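Search this site
Enter keyword or ticket number

Clollosix Garment Care Support
Ticket status: Closed
Opened: Oct 15, 2020
Product: Pikura folding guide, large size
Location: Dunbar residence hall, linen and clothing service
Category: Folding, wide garments with printed borders

Summary of issue

The Dunbar clothing service reported that large navy garments with a cream border could not be folded to the standard shelf width using the Pikura folding guide. Finished bundles were uneven at the lower edge, and the border ran at a slant across the front. The service asked whether the guide was defective and whether a replacement could be issued under the existing supply agreement.

Information received

The customer confirmed that the guide was flat and free of cracks, and that plain shirts and towels folded on it were within the accepted width. The fault was limited to garments with a curved lower edge. Folding was being carried out on a bed, as the sorting table in the linen room was assigned to outgoing sheets. The customer had made 2 attempts with the guide placed under the garment and 2 attempts without it. All four bundles were rejected at the shelf.

Support requested a description of the order in which the folds were made. The customer's written reply stated that the upper part was folded down first, the sides second, and the hem last.

Review of the folding order

The navy garment was spread over patchwork bedding, with its upper left part folded down across the cream border. The plain panel under the border narrows toward a curved edge, and the zigzag band climbs toward the right. A fold line taken from the zigzag in this position will not be square to the shelf. Deep creases were also noted in the gathered, dotted section, and the far end of the garment was bunched.
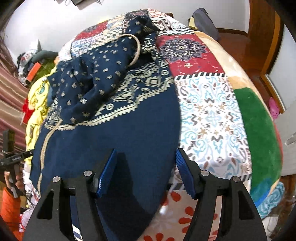 Corrective steps issued to the customer

1. Open the garment fully and straighten the bunched end before any fold is made.

2. Smooth the gathered section by hand from the middle outward. Do not press the creases at this stage.

3. Turn the garment until the zigzag band lies level from side to side. The border is to be used for alignment only after this step.

4. Place the guide above the border, centered. Fold the left side and then the right side over it. Tan trim should be laid flat, as a doubled length of trim will add height to the bundle.

5. Remove the guide. Bring the curved hem up to the border, then fold the upper part down over it.

6. Check the width against the shelf marker. Bundles up to 400 mm wide are accepted.

Customer response

The customer reported that 3 garments were folded in accordance with the steps above and that each was accepted at the shelf. The customer further noted that step 3 was difficult on a soft surface. Support advised that an Ekitz folding board may be placed over the bedding where a table is not available. The board is not included with the guide and must be ordered separately.

Resolution

No defect was found in the Pikura folding guide. The replacement request was withdrawn by the customer. The instruction sheet supplied with the large size does not currently address garments with a curved hem, and a revision has been requested for the February printing. Until that sheet is available, the steps in this ticket may be copied and posted in the linen room.

Replies to a closed ticket will open a new request. Please include the original product name and location.

We use cookies to keep you signed in and to remember your search settings. Accept | Manage settings

Copyright 2020 Clollosix Garment Care. Contact Support | Back to top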